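Print this page | E-mail this page

Kornham Youth Football – spring progress report to the Flito Fund

We've had a busy few months since our last report, and I'm very happy to say most of the news is good. The under-14s are through to the regional play-offs for the first time! They did it the hard way, drawing away at Clakano and then winning the return leg 3–1 on our own field with two goals in the last ten minutes. I lost my voice and didn't get it back until well into the next week.

Registration now stands at 42 players, which is 16 more than when your grant began. Most of the new kids came through the free after-school sessions, and a good number of them had never played on a team before. We had planned on one group for beginners. By April we had to split it in two, and Valentin Munteanu took on the younger half at very short notice. He has them playing small-sided games with four goals, which they love – getting them to stop for water is the hard part.

Spending on equipment came to $2,411. That covers match balls, two sets of portable goals, goalkeeper gloves in small sizes and a full set of away shirts, so we no longer have to borrow bibs when colors clash. Receipts went in with the quarterly form. The bus to Clakano was paid out of the travel line, and there is enough left there for one more long trip.

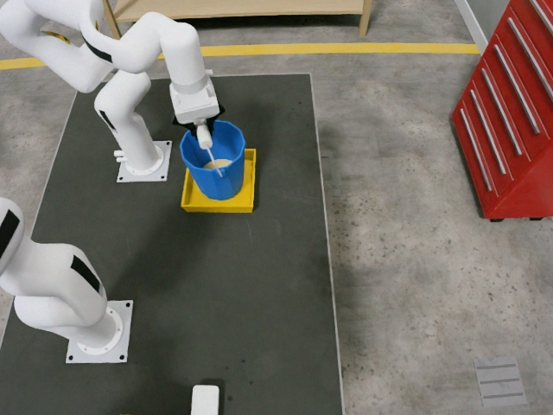

The play-off draw has given us Pîrvu over two legs, home first. They are a strong side and they've been at this stage before, so we know what we're up against. Our back four has hardly changed all season, and the midfield is finally passing the ball forward before looking for the safe option. Set pieces are still a worry. We gave away two goals from corners in the last month, both at the near post, and we're spending the end of every practice on that.

Coach training is the one item running behind. Three parents signed up for the entry-level course, but the spring class filled up before their forms were processed. They have places in the next one, and in the meantime they're helping Valentin with warm-ups and learning a lot from him.

We'd like to ask for one small change to the budget. The remaining money for field rental won't all be needed, as the school is letting us use its grass on practice evenings. Could we move that balance to travel? The second leg at Pîrvu means an early start and a bigger bus – the younger players all want to come and cheer, and we'd love to take them.

You're very welcome at the home leg. Kickoff is at 10:30 a.m., and the kids are already painting a banner.

Recent reports
Winter progress report: indoor sessions
Under-14 results and league table
Free after-school soccer: how to join
Equipment list and budget notes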